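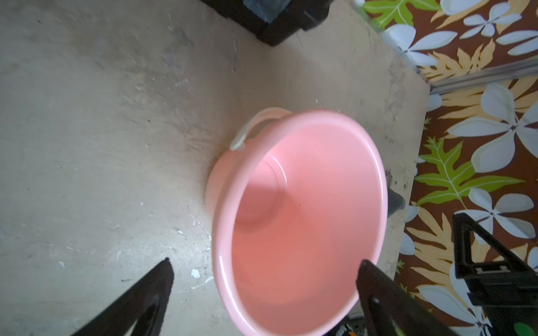
Fig. 7. Pink bucket with cream handle.

7. Mixing Relix floor cleaner
Add 2 capfuls to the water. The Zevel label promises "no rinse" — we would rinse.
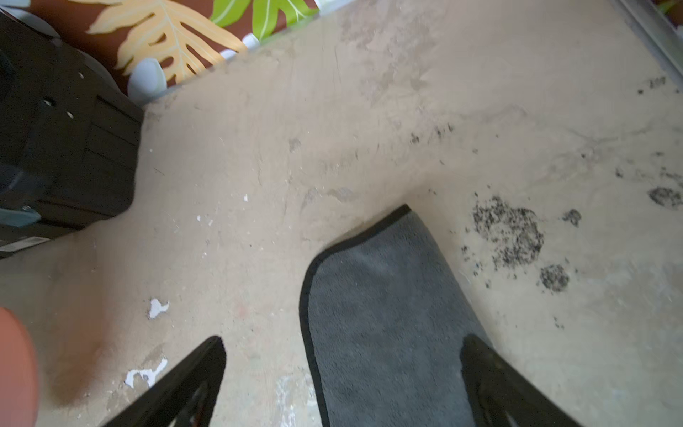

8. Mop a small patch first and let it dry. If a film shows, halve the dose. The label says this can't happen.

Caution: Do not use on waxed floors, whatever the store tells you.

Note: "Streak-free" was not our result in July. 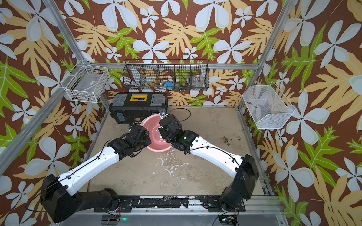 Fig. 8. Pink basin, flowered wallpaper behind.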